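Ticket 331: Gripper width estimate drifts at wide openings, hand-held unit 2
Project: Ogilvie
Component: width calibration / dataset preprocessing
Status: Resolved, follow-up open
Reported by: Tolera Hadgu
Assigned to: Sherif Benkirane
Last updated: Wednesday, May 20, 2026

Summary

Finger opening recovered from the wrist camera on unit 2 reads narrow when the fingers are near full spread. Readings near closed are correct. Unit 1 is unaffected. Policies trained on unit 2 demonstrations close late on wide objects when deployed on the Riltmont arm.

Environment

Hand-held gripper, unit 2, fisheye wrist camera
Width recovered by template tracking of the left and right finger inner edges
Preprocessing branch: daltow-width
Table: white bench, Florkton lab, overhead diffuse light

Steps to reproduce

1. Record a calibration clip with unit 2: fully closed, slow open to the mechanical stop, hold, slow close. Nothing between the fingers.
2. Run width extraction with the stored calibration for unit 2.
3. Compare the plateau at the stop against the caliper measurement.

Expected: plateau matches the caliper value within 2 mm.
Observed: plateau is 10 mm short. The curve leaves the expected line a little past half open and keeps diverging.

Log

Hadgu
Found while checking why the bowl task fails on the arm. Commanded width during approach never reaches the stop, although the operator opens fully in every demonstration I looked at. Replayed the extraction on the raw video and the short width is already there, so the policy is learning what it was given. Not a training problem. Attaching the plot and the calibration clip to the project folder.

Benkirane
Is it symmetric? Please split the estimate into left and right finger travel before the sum.

Hadgu
Split done. Left finger tracks correctly over the full range. All of the error is on the right. At wide openings the right finger runs out of the crop that the tracker searches, and the template settles on whatever dark edge is left inside. The lost part is replaced with a position too close to center.

Benkirane
The crop is the same for both units. Check whether the camera on unit 2 is rotated or shifted in its mount. Unit 1 has both fingers inside the crop at the stop.

Hadgu
Reseated the camera and tightened the mount. Repeated the calibration clip. Plateau error unchanged. Then swapped cameras between units. Error stays with unit 2, so it is the body or the fingers, not the camera or its intrinsics.

Benkirane
Then measure the mount offset. If the bracket sits to one side, the view center is no longer the midpoint between the fingers. The current code assumes it is.

Hadgu
Measured. Bracket on unit 2 is offset sideways by 2 mm compared with unit 1. That is small at the bracket but enough to push the right finger past the crop boundary at full opening. The tracker reports high confidence the whole time, and this is why our quality filter passed the clips.

Second factor: the inner edge on these fingers is worn and dusty in places. The template was cut from a clip made in November, when the padding was new. With the current fingers the match score on the right side has two peaks of similar height, and the wrong one wins as soon as the true edge gets close to the boundary.

Benkirane
Proposed change:
a) Store the view midpoint per unit. Do not assume image center.
b) Extend the search crop to the full image width.
c) Cut a fresh template at the start of every recording day.
d) Flag any frame where the best and second-best match scores are close, and interpolate across it if the gap is short. Drop the clip if the gap is long.

Hadgu
Implemented a, b and d. For c I added a prompt to the recording script, which refuses to start a session without a calibration clip from the same day. Reran extraction on the full set of 331 unit 2 demonstrations. Plateau error on the calibration clip is now inside tolerance. 20 demonstrations were dropped under rule d, all of them with long holds at full opening.

Benkirane
Please retrain on the corrected widths with nothing else changed. Same seed, same steps, same observation horizon. Otherwise we cannot attribute the result.

Hadgu
Retrained. Ran 20 trials of the bowl task on the arm with each checkpoint, start poses matched between the two. Old widths: 10 successes. Corrected widths: 17 successes. The remaining failures are approach height errors and do not involve the opening. Late closing did not occur in any trial with the new checkpoint.

One limitation: the dropped demonstrations are missing from the new training set, so the comparison changes two things, the width labels and the set itself. I do not expect the drop to explain the gain, but I have not isolated it.

Benkirane
Run the old widths on the reduced set as a third condition before this goes in the report. Closing the extraction bug. Keep the follow-up open for the third condition and for replacing the finger padding on unit 2.

Resolution

Fixed in daltow-width. Per-unit midpoint, full-width search, ambiguity flag. Existing unit 2 data must be re-extracted before use. Unit 1 data does not need to be reprocessed.

Attachments 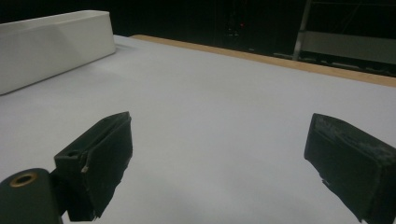 Wrist camera view, fingers spread wide, nothing held. Right finger partly outside the image.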